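Ulham workshop, hand-held gripper notebook
Wednesday, May 11, 2022

Subject: left gripper, loss of marker tracking during the desk task

The left unit lost its pose again this morning. The log holds 3,844 samples for the run, and the position value is frozen for the last 100 of them, although the jaw reading continues to change. No alarm was raised at the console. The right unit recorded normally.

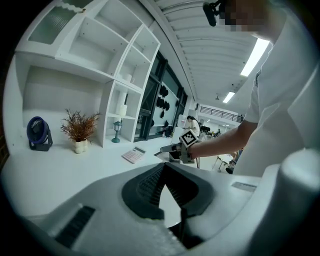
Entered by Nesma Ait Ali, Lutalbridge handling group

The marker cube was checked for play at its mount. Slight movement was found on the left unit and none on the right. The screws were tightened to the Plallatard sheet and the unit was set aside until the offset can be measured again. Run 9 is to be excluded from the set. Colleagues are asked not to recolour or re-cover the cube faces themselves.

A separate safety matter is recorded. Operators look down at the tools while walking, and there are loose cables on the floor. A cable also runs from the floor outlet box. Work is to stop until the walking area has been cleared.
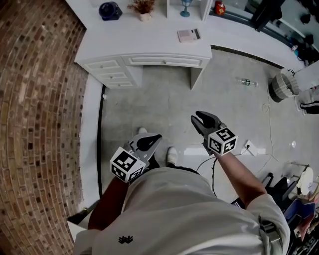

Both grippers in hand, marker cubes fitted. Cables on floor at right.

The frozen value should have stopped the run. I have asked Ouazzani whether the software can flag it; the same request was made last August and remains open.

Outstanding: offset check, left unit; cable covers; reply from Ouazzani.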